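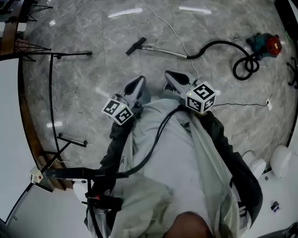 Caring for a polished marble floor

Dust mop every day if you can, with a dry microfiber head. Grit does more harm than spills do.

For washing, use warm water and a stone soap with a neutral pH. We use Anix, two capfuls to a bucket. Change the water when it turns gray. Go over the floor again with plain water and dry it with a towel, or it will streak.

No vinegar, lemon or bathroom descaler. They etch the polish, and only regrinding takes that out.

Oil stains: mix baking soda and water to a thick paste, spread it on, tape plastic wrap over it and leave it until Monday if you start on the weekend. Scrape off with a plastic spatula. Old stains can need 4 rounds.

Felt pads go under every chair leg.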